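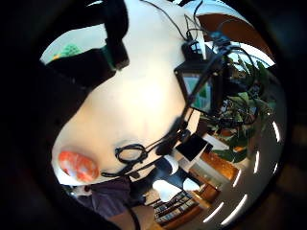

*Figure 1. View from the hand-held gripper tool at the work table. The cables and the tilted display are near the top.*

# Time alignment and pose filtering for mixed hand and gripper recordings

Project report, 4th October

## 1. Aim

The project covers the software that turns raw recordings into training data for a grasping policy. Two kinds of input are used: video from a wide-angle camera on a gripper tool, and finger readings from a sensor glove with a marker cube on the back of the hand. The code base, Prinder, had to put both on one clock and give a hand pose for every video frame. Collection itself is outside this report.

## 2. Software layout

Prinder has three stages, run in order from a single configuration file:

1. `ingest` reads the streams and writes them to one log per episode.
2. `align` estimates the clock offset between streams.
3. `pose` solves for the cube or camera pose and filters the result.

The log format is Umix, which was already in use in the laboratory. One change was made to it. Each message now carries both the device time and the host arrival time, as the older version kept only the second and the offset could not be recovered later.

## 3. Hand pose from the marker cube

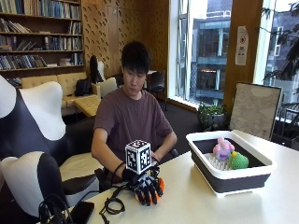

*Figure 2. Glove with marker cube, gripping an orange ball. Fixed camera.*

Each visible cube face gives a separate pose estimate. With one face in view the solution is ambiguous, and early runs showed the estimated palm direction flipping between neighbouring frames. The solver now treats the cube as a single rigid body and uses all detected corners together. Where only one face is detected, both candidate solutions are kept and the one closer to the predicted pose is chosen.

The prediction comes from a constant-velocity filter. A frame is rejected if the reprojection error is above 2 pixels. Gaps of up to 19 frames are filled by interpolation; longer gaps split the episode.

The finger readings do not depend on the cube and are kept through a gap, but they are not exported without a valid hand pose.

## 4. Clock alignment

The offset is found by cross-correlating the speed of the hand with the rate of change of the finger readings. This works when the hand closes soon after it stops moving. It works badly on episodes where the object is held throughout, and for those the offset from the previous episode is reused.

Arrival times alone were not sufficient. The host buffers glove messages, and the largest delay recorded was 37 ms.

## 5. Results

The test set was 600 episodes. No episode showed a palm flip after the rigid-body change. Most remaining rejections came from fast wrist rotation, where motion blur prevents corner detection. Lowering the exposure time helped, although the image then became too dark for the object detector (Huanca) at its default threshold.

The gripper-mounted view has a separate problem. Its strong curvature near the rim means that a pinhole model cannot be used, and the fisheye calibration must be loaded before any feature matching. An early version of `pose` loaded it afterwards and produced a slow drift which was first blamed on the filter.

## 6. Open issues

- `align` has no confidence value, so a reused offset looks the same as a measured one in the output.
- The Pruvitz viewer drops the second timestamp when it saves a log. Logs should be opened read-only until this is fixed.
- Filter noise settings were tuned by hand and are stored in the source. They should be moved to the configuration file.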